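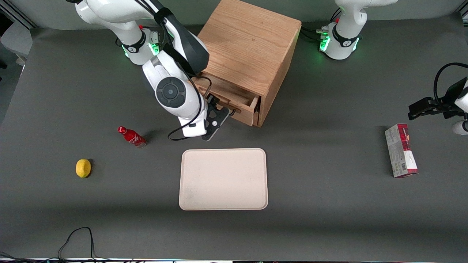 Why not take hold of the arm and walk it through the drawer by hand, came the question from Grumham this morning, if the handles are giving you so much bother? You would feel the drawer stick and you'd have the whole thing done by lunch.

February
Lorne Ross
8 min read
2 comments

Fair question, and I said I'd write the answer down properly, so it goes in here with the rest of the day.

We did try it by hand, in the first week of Wolero. Gravity compensation on, one hand on the forearm, the other near the wrist. It is quick and for the drawer alone it is better than the handles. You feel the edge. The trouble comes with two arms. I can guide one arm well or two arms badly, and with two people leaning over the table the top camera sees mostly sleeves. The recordings from that week are full of my elbow. The policy trained on them would reach the drawer and stop a little short, and my guess is that it was waiting for an arm in a blue jumper to turn up.

So hand guiding stays for finding poses and for checking reach, and the Caldeira handles stay for anything we mean to train on.

Morning, before ten

Powered up, both arms homed. Right arm threw a following error on the first home and not on the second. Noted, not chased.

Task for the day is the same drawer task as before. Right gripper pulls the drawer of the oak cabinet open, an object goes in, drawer pushed shut. Left arm helps with the object if it is on that side. Objects are the lemon, the Coca-Cola bottle and the tall carton. The tray is the middle ground, where things get put down if they need changing from one gripper to the other.

The bottle starts on its side for this set. Upright we already have plenty of.

Citach session file had the old workspace limits in it, so the right arm stopped dead well short of the cabinet and the handle carried on without it. Unpleasant when it catches up. Fixed the limits, then moved the copy with the wrong ones out of the shared folder altogether. If you had it loaded locally, delete it and pull again.

Scaling on the handles: I have gone back to one to one. The reduced scaling was nice for the last bit of the approach and tiring for everything else, and you run out of desk. Clutching in the middle of a reach puts a flat spot in the recording and I'd like fewer of those.

Opening the drawer

This is the part that takes the practice. What I do now:

Bring the right gripper in high, fingers down, and stop in front of the drawer with the tips near its front edge. Don't come in from the side. Let the arm settle. Then lower, close, and pull straight towards the front of the table. The pull has to be straight. There's very little clearance between the drawer and the cabinet and if the wrist turns at all the drawer goes in crooked and jams, and then the whole cabinet comes with it.

Once the drawer has moved a little I let go, lift, and put the fingers down behind the front panel, then pull from inside. That second pull is much easier than the first. It also looks different from the first, so I label it as its own segment.

Earlier I was trying to do the whole opening in a single grip. It works when it works. Going through the old recordings, the single-grip ones have far more corrections in them, little wiggles at the wrist where I was hunting for the line. Two pulls gives a longer recording but a cleaner one. I would take the cleaner one.

Force feedback on the handles is on but low. I turned it up for half an hour and found I was leaning on it, and at the higher setting the handle buzzes when the drawer rubs. Back down again.

Cable

The wrist cable on the right arm hangs in a loop under the gripper and when the hand is low at the drawer the loop comes forward. It has not snagged on the drawer so far. I'd still like it tied back further up the forearm, with enough slack left for the wrist to turn all the way. Last time we tied it too tight and lost wrist rotation and spent an afternoon blaming Citach for it.

If anybody ties it, do a full turn of the wrist each way before recording. Please also write in here that you did it, so that the next person knows the change in how the thing looks on camera is from that day on.

Counts

Target for the set is 3000 episodes across all objects. We had 911 usable at the end of last month and 1671 now. That is after throwing out the sleeve recordings and the ones where the limits cut in.

I am not very attached to 3000. It came from the original plan and the original plan had four objects and no left arm in it. But Grumham want a number to hold us to and that is the number.

What counts as usable, since it was asked again: the drawer ends shut, the object ends inside it, nobody's hand comes into view between start and stop, and there is no clutch during contact. Drops are allowed if the operator picks the object up again with the gripper. In fact keep those. The policy drops things and has to have seen somebody recover from it. Mark them with the r flag.

Don't flag a recording as a recovery if you dropped the thing on purpose. I can tell, and so can the plots. A staged drop has a pause before it.

Lemon

Easy to pick, hard to put down. It rolls in the drawer, and if you release with the gripper still moving it ends up at the back, which is fine, or against the front panel, which is also fine until you go to push. Lower it until it touches, wait, open. Count of one in your head is enough.

Picking from the left side of the table with the right arm puts the elbow in an odd place. Start with the elbow out. If you start with it tucked in you'll hit the joint limit part way and have to go back.

Bottle

Lying down, the bottle wants to be taken across the middle, with the fingers either side. The surface is slippery and the first few I did ended with it turning in the grip. Closing more slowly helped. Going lower helped more. I had been gripping above the widest part without noticing, because from the operator's seat you are looking along the arm and the depth is hard to judge. Use the side view for the last bit of the descent and look back up once it is closed.

Which way the neck points should vary. I went back through my own and nearly all of them have it pointing the same way, since that's how I put it down when I reset. Bad habit. From tomorrow I'll turn it a different amount each reset and I'd ask the others to do the same.

Carton

Left arm's job. It stands over on the left arm's side and is tall and narrow, so any touch on the way in knocks it over. Approach from above with the gripper open wide, then down. Then across to the tray, lay it down, release, back off, and the right arm takes it from there.

The handover at the tray is slow. I tried passing it gripper to gripper in mid-air to save time and gave up after lunch. I can do it, but not the same way twice, and the release is always a bit early or a bit late. With the tray both arms have something steady to work against. The direct pass can wait until somebody with better hands wants to try.

While the right arm is at the drawer the left arm should be held still up and out of the way, over its own side. I rest the left handle in its cradle for this. If you keep hold of it you will drift, and the drift gets recorded as if it meant something.

Playback

Ran ten of the morning's recordings back through the arms open loop, with the objects reset by eye. Lemon fine. Bottle missed more often than not, as expected, it's too sensitive to where it starts. The drawer opening repeated well in every one except where the cabinet had crept.

The cabinet does creep. Each closing pushes it back a hair. I had been squaring it up by eye and it is not good enough. Put two strips of tape down at the back corners this afternoon, same dark grey as the table so they don't become a landmark. Check it against the tape at each reset. A bit of movement within the tape is welcome, the policy ought to cope with that much.

Left to do

Tie back the right wrist cable.
Ask Caldeira whether the trigger on the left handle can be recalibrated here or has to go back. It reads slightly closed at rest, so the left gripper never opens all the way.
Following error on first home, right arm. If it does it again tomorrow I'll log the currents.
More bottles with the neck to the right.
Send Grumham the by-hand clips next to the handle clips, same task, so they can see what I mean about the sleeves.

Stopped at half past four. Arms parked, session saved and copied over.

2 comments

The joint limit with the elbow tucked in caught me too. I'd set the start pose with it out in Citach so that it isn't down to the operator.

Lorne Ross: Done, it's in the session file now. Pull before you start.

14 shares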